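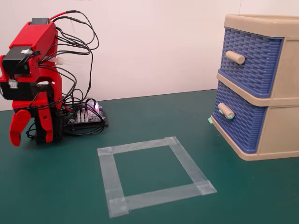 Sonow has opened public testing of Mesden, its managed backup service for small websites, and says the service will stay in test mode until November at the earliest. The company is the first to admit that hosting firms have promised painless backups many times before, and that most customers only learn how good a backup is on the day they need it. Mesden is aimed at people who run a site next to their real work: a shop owner, a club secretary, a hobbyist whose build notes live on a blog that was last backed up who knows when. Those sites rarely have a system administrator, and the "automatic daily backup" on their hosting plan often turns out to sit on the same server as the site itself.

Mesden copies files and databases to storage run by Olleton, a separate company with its own network and its own billing. If a Sonow account is suspended or a Sonow server fails, the copies can still be reached through a separate login. Whether that separation holds up under a real outage is something the test is meant to find out, and Sonow is not claiming it as proven.

The test is open to 200 accounts. Each one gets 50 GB of storage and 2 restores a month at no charge. Restores beyond that will wait in a queue, and the company won't give a promised time for them during the test. Sites on shared plans and on virtual servers can both take part. Mail accounts are not covered yet.

Sonow ran a closed trial before this one, with 235 restore attempts made on copies of live sites. Several of them failed, mostly on large databases with old character settings. The list of failures has been posted in the customer area with the cause of each, where one is known. Two causes are still open. Customers with older forum software are advised to hold off for now, or at least to keep whatever backup they already have.

"We would be wary of any host that says its backups always work, and we include ourselves in that," the company said in a statement. "Please run a restore before you trust it. If it breaks, we want the log."

No price has been set. Sonow says it will publish one before the test ends and that test accounts will not roll over into paid plans unless the customer asks for it - a practice it has been criticized for in the past with its domain add-ons.

The control panel plugin was written by Juška, a small software shop that also handles bug reports for it. The plugin can be removed at any time, and stored copies are deleted on request.

Existing customers can sign up from the Backups tab in the control panel. Support for test accounts is by ticket only and is closed on Sunday.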